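A morning at the Kuusisto oat and pea works, Prururthorpe 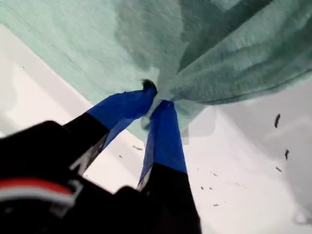

Kuusisto makes oat drink, pea mince and a baked bean loaf on the edge of Prururthorpe, and in February they let visitors in for a morning. I have bought the mince for years and wanted to see where it came from. Paavo Koivisto met our group of 12 at the gate and took us in through the soaking hall. My kitchen cloths are the same mint green as the crumpled one in the picture, and one of them has been over a bowl of soaking peas every night since I got home.

The peas soak overnight and are then cooked at 80 degrees before pressing. It smells like soup. The press is an old Aker, painted over several times, and very loud.

We tried three things at the end. The plain mince was bland on its own but good fried hard with cumin and chilli. The bean loaf was filling and a bit dry. The new smoked version, sold as Farketti, was the best of the lot, and I had it cold in a sandwich on the train.

The shop by the gate takes cards. Bags of split peas are cheaper there than in town. Parking is on the road, and the bus stops outside.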